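Gavin Gillies
Jul 24, 2024

1/ I've moved all my football and tennis betting over to Pliker this month. A few people asked how the staking rules work, so I'm putting my notes in one place.

2/ Rules sit under Staking, then New Rule. You give the rule a name, pick the sport and choose back or lay. Nothing goes live until you tick Active at the bottom. I missed that the first time and sat through a whole match with no bets placed.

3/ Fixed stake is the default. If you want a percentage of your bank instead, open the drop-down next to the amount. It reads the balance when the bet is sent, so open bets are already taken off.

4/ Set a daily loss limit before you do anything else. Mine is £20. When it's hit, every rule switches to Paused and you have to turn each one back on by hand.

5/ For in-play tennis I use a delay of 3 seconds between signals. Any shorter and I was getting two bets on the same point. You'll find the delay under Timing.

6/ Lalex users can bring their old rules across. Export as CSV, then Import in Pliker. Names and stakes come over fine. Odds ranges don't, so check them one by one.

7/ Fuseini Tsikata asked if you can run the same rule on two accounts. You can, but each account needs its own copy. If you edit one, the other stays as it was.

8/ Test mode keeps a log of what would have been placed. I ran mine from February and had 1068 test bets before I used real money. The log only shows the latest page, so export it if you want the lot.
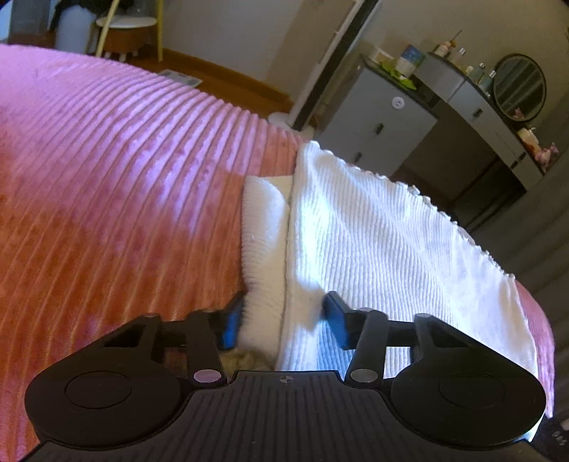 9/ One thing to watch in the log: test bets are always matched at the price shown. Real ones aren't. On the smaller tennis events I'd take a tick or two off the results before believing them.

10/ Still missing: a way to copy a rule from one sport to another. I've put in a request, ticket 1753 if you want to add your name to it.

11/ Dankwa feeds next, once I've had a week with them. Questions on staking can go under this post.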